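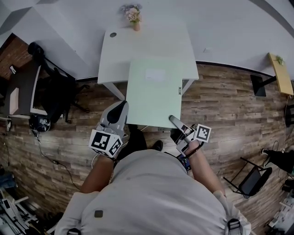
Helge Backlund objects that the cubes from the second mix should not be compared with the first at all, the sand having come out of a different part of the Hovland pit, and that any difference in strength is as likely to be grading as curing. Noted. He is right about the grading. I have kept the comparison in but moved it to the end, and the sieve results for both deliveries are now clipped to the back of this page.

14 March 2021

Lime mortar, Prunden garden wall. Cube set B, opened at 14 days.

Purpose: find out whether the damp cabinet gives us a usable stand-in for the north face of the wall, where the joints stay damp well into April. Secondary: decide whether the Silside putty can go straight into the mix or needs to be screened first.

Materials
Putty: Silside, from the older tub. Surface water poured off, top layer discarded.
Sand: Hovland, sharp, washed, passed through the 2 mm sieve. Oven dried overnight, cooled under a lid.
Water: tap, only enough to wet the tools. None added to the mix.
No pozzolan in this set.

Mixing
Putty and sand at one to three by volume. Beaten by hand with the ash rammer until it hung from an inverted trowel, then left covered and beaten again. The second beating loosened it more than expected. Set A was used straight after the first beating and was noticeably shorter under the trowel, so the two sets differ in that respect as well as in the sand. Should have caught this on the day.

Molds
50 mm brass cubes, oiled, filled in two layers, each tamped. Struck off level. Two molds leaked at the base corner and those cubes have a rounded edge. They are marked with a notch and left out of the strength figures. I would like the base plates ground before set C.

Curing
Cabinet held at 89 percent relative humidity. The wick needed topping up more often than the log sheet allows for. The chart shows one dip, overnight, where the reservoir ran low. It recovered by the morning. I do not think it matters for lime at this age but it is on the chart and somebody will ask.

The control cubes sat on the open shelf under damp burlap, wetted morning and evening.

Observations on demolding
Cabinet cubes: came out clean, dark, cold to the hand. Thumbnail marks them easily. No shrinkage cracks on any face.
Shelf cubes: lighter, harder at the skin, hairline cracks on the struck face of three. One corner lost in handling, my fault.

Carbonation
One cube from each group split and sprayed with phenolphthalein. The cabinet cube turned pink nearly to the edge, with a thin colorless rim. The shelf cube had a clearly wider rim, uneven, deepest on the struck face and shallowest on the face that had been down. The rim on the cabinet cube was too thin to measure honestly with the steel rule. Themis Drakos has a graduated loupe and I will borrow it before the next split.

I take this to mean the cabinet is too wet for carbonation to get going. The pores stay full and the carbon dioxide has no way in. That was predictable and the handbook says as much. The open question was whether the wall behaves the same way, and the plug cut from the north face suggests it does, at least at the lower courses. Higher up the plug crumbled before it could be sprayed.

Strength
Cabinet cubes crushed too softly for the big press to register properly. The needle barely left the stop. No figure recorded. Shelf cubes registered, but the spread between them is wide enough that I would not quote a mean to anyone outside this room.
Set A against set B: B is weaker on the shelf. See Helge's objection at the top. Sand, second beating, or both.

Putty screening
Two hard lumps found in the split faces, pale, chalky, not bonded to the surrounding mortar. Looks like underburned or unslaked material. Either is a reason to screen. The Diritz putty used on the gate piers last year never showed this, but it is also a good deal stiffer and has to be knocked up for longer. Staying with Silside for the wall and screening it.

To do
Grind the mold base plates.
Set C: one sand delivery only, second beating for every batch, putty screened.
Lower the cabinet humidity for half of set C and keep the rest as it is.
Cut a fresh plug from the upper courses, dry, with the small core bit. The chisel is what broke the last one.
Ask Themis about a lighter proving ring for the press.
Keep four of the remaining set B cubes in the cabinet and split them in April.

Cabinet reservoir filled, burlap wetted, spray bottle relabeled. The old label had washed off.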